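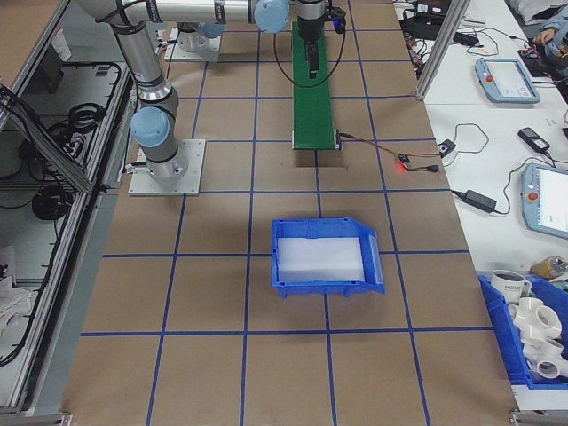

I've been packing orders at Stinari for six years, and for most of that time my job was hands. Pick the part, check the part, put it in the bin, grab the next one. 200 bins on a good shift. So when Mervin Turcotte told us in March that we were getting arms on the small parts line, I went home and complained to my husband for a whole evening (sorry, hon). Now I spend half my day in the test corner, where the blue tape on the brown paper has become a kind of second language. "Two squares over" means something very exact to us! The blue bins are the same story, and we argue over where one should sit like other people argue over parking.

What surprised me is how much of the work is still ours. Harpreet Kennedy and I used to stand side by side and barely talk, because you lose count if you talk. These days we're talking constantly – which part will slip, which way a fitting should face, whether the belt needs to slow down. She's much better than me with the pendant. I'm better at guessing what will go wrong, and Mervin finally started writing my guesses down.

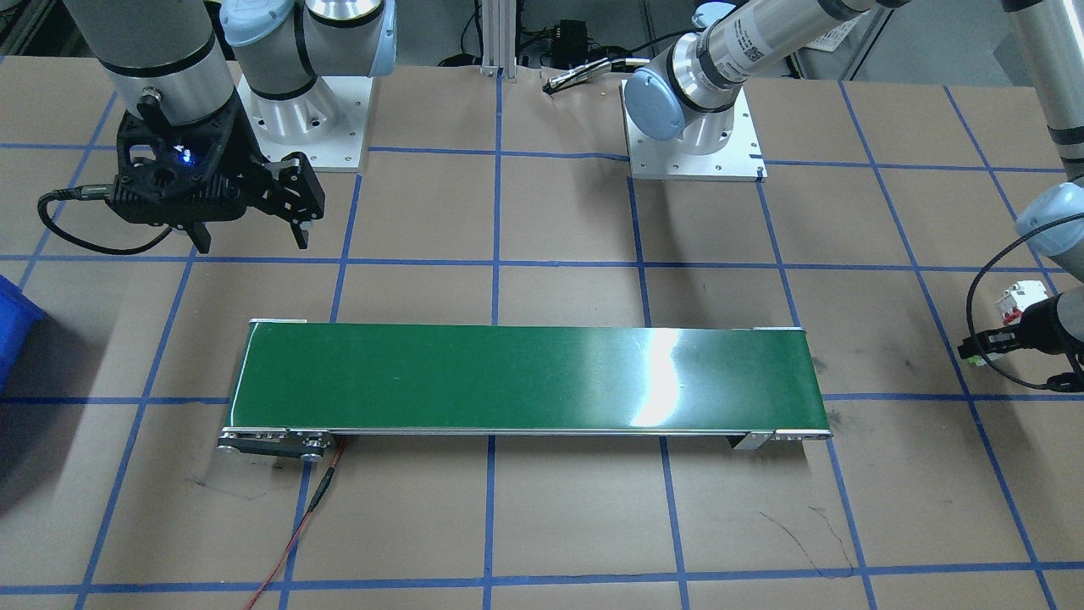

My wrists feel better too, and I can't pretend that's a small thing. I used to wear a brace to bed. But I do miss the rhythm of the old line, and the radio, and being really fast at something. It took me 3 weeks to stop feeling like the new girl, and I'm 51!

Not everybody is happy, and I get it. Two people moved over to the Plisska warehouse before the training even started, and the pay question for those of us who stayed is still sitting on somebody's desk. I've asked twice. If they want us to know both jobs, they should pay us for both jobs – I said that in the meeting and I'll say it on my blog.

Next up is the night shift training, and Harpreet and I are supposed to teach it. I've never taught anybody anything except how to parallel park, so if you have tips, the comments are open.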